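Keeping Cell 3 in Good Health

4 min read

The towel cell at the Cavalcanti laundry in Stallurville begins its day before the people do, but only by a few minutes. Kátia Araújo comes in at the side door, puts her bag on the hook and goes first to the robot, even before the coffee. She wants to hear it move while the washing machines are still quiet.

"When the big machines start, I can hear nothing," she says. "So I listen now."

The cell is number 3. It has one arm, a table covered with blue cloth, a small camera at the wrist and a gripper with two fingers. Its work is to take a towel from a heap, find an edge and lay the towel out for folding. The arm gives little trouble. Most of the care goes into the fingers, and Kátia keeps a notebook for them which has now reached page 41.

I followed her on a Wednesday, which is the day for the long check. She first locks the power and hangs her own tag on the switch. Then she cleans the fingers with a dry brush, because lint collects in the corners where they join the gripper body. She does not use spray. A colleague from the evening shift, Valdir Guerra, tried it in November, and the fingers became so slippery that the robot dropped towels until lunch.

After the brush comes the alignment. The tips must meet at the same height. If one is higher, the gripper still closes, but it holds the cloth with a corner only, and a heavy towel turns in the grip. Kátia slides a strip of thin paper between the tips, closes them at low force and pulls. The paper should come with the same resistance on both sides. On the morning of my visit it came too easily on the left, so she loosened 2 screws, moved the finger by a hair and tried again. This took her four attempts, and she did not hurry any of them.

Only then does she switch on the power and give the robot a towel. She chooses a striped one for the test, as the lines show her on the screen how the fabric is pulled. If the fingers take too much, the folds become thick and the camera cannot find the edge. If they take too little, the pile slips out during the lift. She looks at the picture for a long time, then changes the closing force by one step.
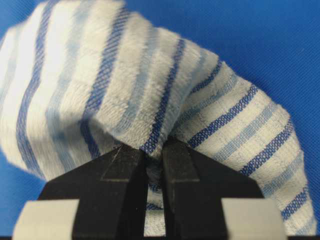 When the fingers are worn

Scratches on the black faces do not worry her. What she feels for, with her thumbnail, is a rounded tip. A new pair comes from Urnska, the workshop which also made the table, and Junpei Nakajima brings it himself when he has other business in town. The last pair made 751 hours before she changed it. She keeps the old ones in a drawer, with the hours written on tape, and sometimes uses them to teach new colleagues how a bad tip feels.

After a change, the zero position of the gripper must be set again from the panel. This is the step that people forget, she told me, and she has written it in red inside the cabinet door. Then she closed the door, took down her tag and went to get her coffee.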